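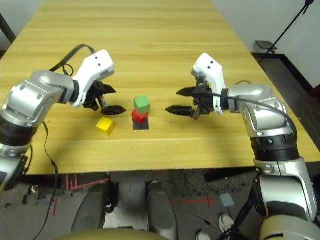 Can a school club with no robotics experience get started with the Telgate two-arm set?
Most clubs we supply begin from nothing at all, and the first few sessions are written with them in mind. If somebody in the room can follow a recipe and keep a group of teenagers from all talking at once, you have what you need.

Telgate Two-Arm Club Set

The Telgate set is our most popular choice for after-school clubs, sixth-form projects and the kind of evening class where half the room came along with a friend and ended up staying until February. It was put together for groups who want to spend their time on a proper task with two arms working side by side, and who would like the fiddly bits (the clamps, the spare fingers, the lead that always goes missing) to arrive in the same delivery.

The heart of the set is the block stacking course, which uses coloured cubes and a dark square pad to build on. Red at the bottom, green on top of it, and yellow waiting its turn on the table is how most groups like to practise, and it is a lovely thing to work on with a mixed bunch. Some members take to the programming straight away, others would much sooner plan the order of the moves on paper, and there is always one who becomes quietly brilliant at lining things up by eye.

What comes in the set

Cubes in red, green and yellow, with spares of each colour
Square stacking pad, dark grey
Two pairs of replacement gripper fingers
Red floor tape for marking out your working area
Flurell course book, with 22 session plans
Printed task cards, enough for a full club
A year's access to the Flurell lesson library

Arms are sold separately, as many clubs already have the use of a pair through their school or college. If yours doesn't, have a look at our Dramani hire page, where you can take a pair by the term.

About the course book

Each session plan in the Flurell book fills a single evening, with a warm-up, a main task and something extra for the quick finishers. The early ones have one arm pick up a cube and put it down again, which sounds terribly simple until you try it with a room full of people giving advice! By the middle of the book both arms are sharing the table, and your group will be deciding which arm goes first, where each one should wait, and what to do when a cube ends up sitting a little crooked on the one underneath. We have left plenty of white space in the margins for notes – please do scribble in it, that is what it's for.

Getting ready for the Kollirach Challenge

Lots of our clubs go on to enter the Kollirach Challenge, and the cubes and pad in this set are the same size as those used in the stacking round. The last few session plans work as practice heats, with score sheets you can photocopy. Entry is made through the Kollirach organisers and isn't included in the price.

Space and setting up

You'll want a long, steady table with room for people to stand on both sides, and a floor where tape will stick. Low-pile carpet is fine. Allow almost 400 mm of clear tabletop around the pad so that a cube can be set down to one side without getting in the way.

Keep hands off the table while the arms are powered, and make sure everyone knows where the stop button is before the first session. There is a page on this at the front of the book that we'd like you to read out loud.

Price and delivery

Club set, one group: £800
Club set, two groups sharing: £1,193
Spare cubes and replacement pads: see the accessories page

Delivery is free to schools and colleges on the mainland. Purchase orders are welcome, and if your finance office needs a written quote, send us the name of the club and the delivery address and we'll email one over, usually by 4 pm on the next working day.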